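**We're looking for people who like folding towels (or who don't mind it, that's fine too)**

Posted 28/04/2025

Hegyi Linen is a small household laundry in Undholm, and from August we'll be taking on the bath towels for the guesthouses out at Grorbridge as well as our own regular customers. That's over 200 towels on an ordinary day, all of which have to be folded, checked and stacked before the van goes. We're very happy about it and a little bit nervous, so we need more hands!

The job is called towel folder, and it's pretty much what it sounds like. You stand at a table covered in green, you take a towel, you fold it into a rectangle, and you look at it for a second before you move on. That second matters more than you'd think. A top layer that sits a little crooked over the one below, or a bit of white peeking out between the folds, is the sort of thing we'd like you to notice and put right without making a big fuss over it.

A folded tan towel on the green:

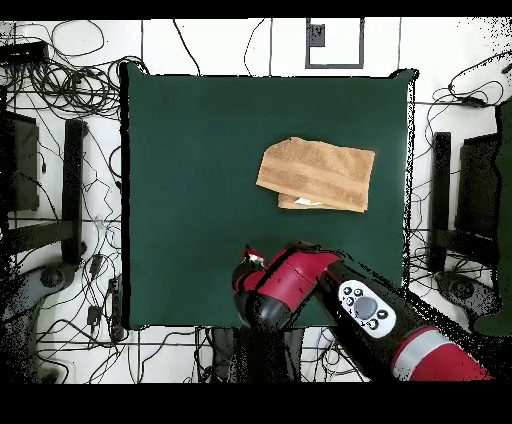
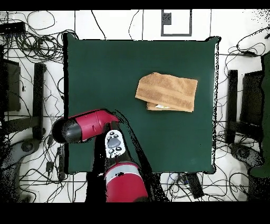
You don't need any experience. We'll teach you the Keven fold, named after the street where our first shop stood, and most people have it in their fingers by the end of the first morning. It does help if you can stand for a good while, if you have some patience with terry cloth (it has its own ideas about corners), and if you can work next to other people kindly – we talk a lot, but we also have quiet hours after lunch for those who prefer them.

We have 8 places. Shifts are four hours, mornings or afternoons, and we'll do our best to fit them around school runs and other jobs. The pay is 17 an hour to start, with your breaks paid, and you can bring your own household washing in once a week at no charge.

To apply, stop by the front counter in Undholm, or drop a note through the door with your name, a phone number and the hours that would suit you. A résumé is welcome but we won't miss it if there isn't one. We'll call everybody back, including the people we can't take this time, and we'll ask you in to fold a few towels with us and have a cup of coffee.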